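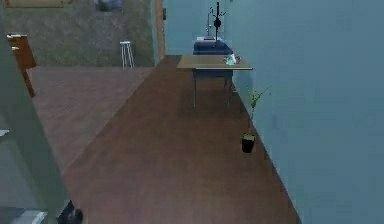

Istdale, March 20, 2021

Review: Dzene Home, a simulator for collecting navigation examples

I have used Dzene Home since January to gather demonstrations for a small learning system, and I want to share my opinion for people who are thinking to buy a license. I teach a mobile robot to go to a named object in a house ("go to the table", "go to the stool"). For this I need many runs driven by a person, and I don't have many houses.

The package comes with 16 furnished homes. My favorite for testing is the one with the long hallway, with dark planks, a table against the right wall and a potted plant standing before it. The hallway looks simple, but it is a good lesson for the learner. The plant has a thin stem and only a few leaves, so a policy that looks only for big shapes will pass too close to it. The table legs are also thin. Behind them there is dark blue furniture, and in my early runs the depth estimate jumped between the legs and this blue mass.

Recording is the strongest part. You drive with a gamepad, press one button to start and one to stop, and the run is saved with the camera view, the depth and the commands. If you make a mistake you can go back a few seconds and continue, and the bad part is marked in the file but not deleted. I like this very much, as the mistakes are useful for training too. I collected 522 runs this way. Only 7 of them could not be opened later, all from one evening when my disk was full, so I do not blame the program.

The graphics are acceptable. The wood floors have grain and the change from the dark hallway to the lighter room is easy to see. The walls are too smooth for my taste. A large gray wall close to the camera gives the network almost nothing to hold on to, and real walls in my building have marks and scratches. Small things on the furniture are also weak. There is a teal-green object on the hallway table which I would call a glass, but it could be another small container, and I had to leave it out of my instructions.

The labeling tool is slow. Every run needs a sentence, and the text box loses focus when you play the recording again. I wrote to Ondar, who sell the package, and they answered politely after 12 days that it will be repaired. It is still the same in my version.

The manual is short but correct. The installation took me one afternoon.

I recommend it for one person or a small group. If you need objects that can be picked up, look for something else, the furniture here does not move. I also tried the trial version of Skendville, which has nicer light, but its recorder saves no commands and for me that decided it.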